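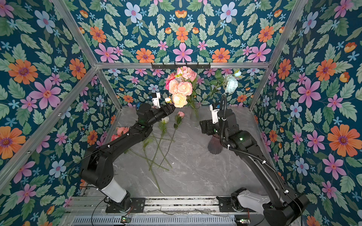
I've had the Greso roof bars on my wagon since August, and I like them way more than I thought I would! They clamp straight onto the factory rails (no drilling, no tape), and my first try at fitting them took almost 45 minutes, mostly me hunting for the hex key.

**What you get**

- 2 crossbars
- 4 locking feet
- 3 keys

Wind noise is there on the highway – a low hum, nothing the radio won't cover. Ashok Bhardwaj runs the same set on his hatchback with the Ditero bike tray and hasn't had any trouble. If your car has flush rails, get the Plesel foot kit too.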